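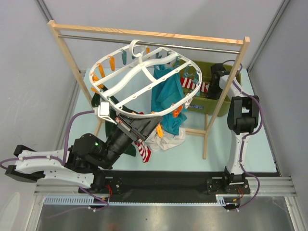 What does a buyer receive when a company offers a "complete" two-arm robot kit?

The buyer receives the arms, the grippers, the cables, the control software, and a contract that states what the supplier will repair and for how long. The table, the walls, and the objects to be handled are usually the buyer's own responsibility, and their cost is often left out of the first estimate.

Chapter 2
Judging a Kit Before Purchase

The previous chapter described the main parts of a small robot cell. This chapter considers the cell as something bought and sold. It follows one offer, the Kadby two-arm kit supplied by Esar, from the first price quotation to the end of a trial at the Culstead Technical Institute. The trial was directed by Henrike Tiedemann, and the purchasing records were kept by Beverley McPhee. Both have allowed their notes to be used in the exercises.

Household laundry was chosen as the test work. Cloth changes shape whenever it is touched, and a kit that performs well with boxes and bottles may perform poorly with a shirt. Suppliers know this, and many sales sheets are silent on soft goods. The Esar quotation listed a yearly service fee of $4,000, a training visit in September, and spare parts guaranteed through 2028. It made no statement about fabric. 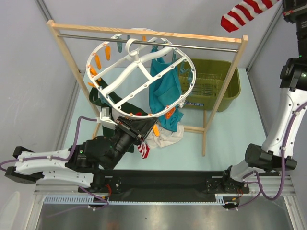
A quotation of this type should be read twice. The first reading establishes what is promised. The second establishes what is missing, and it should be done by a person who will work with the equipment every day. At Culstead this was Dalia Grigaitė, a laboratory technician, who returned the document with a list of written questions. Her list asked who would replace a worn gripper finger, whether a damaged cable was covered by the service fee, and how long one arm could remain out of use before the supplier was required to send another. The supplier answered the first two in writing. The third was settled by telephone and later added to the contract.

Students should note the order of these events. The questions were sent before the deposit was paid, while the institute could still refuse the offer.
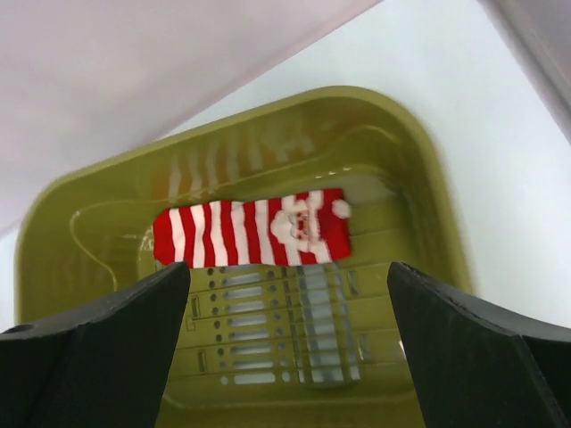
A trial must use tasks whose results can be recorded in plain terms. The Culstead plan called for 800 attempts, divided among hanging, lifting, and placing, with each attempt marked as complete, partial, or failed. Conditions were to be written down beside each mark. A small striped sock lying flat in a basin with a shallow layer of water is a different test from the same sock on a bare table, and the camera near the gripper must also deal with reflections on the water and on glossy plastic. A supplier who reports a single success rate for "small garments" has combined such cases, and the buyer should ask for them separately.

Section 2.1 presents the quotation in full. Section 2.2 explains how Thoa Hoàng prepared the recording sheet and why the mark "partial" was defined before the first attempt. Section 2.3 compares the Esar contract with a rental offer from a second supplier, Tô, which charges by the month and includes no training.

Terms to know: quotation, service fee, trial plan, spare parts guarantee, partial result.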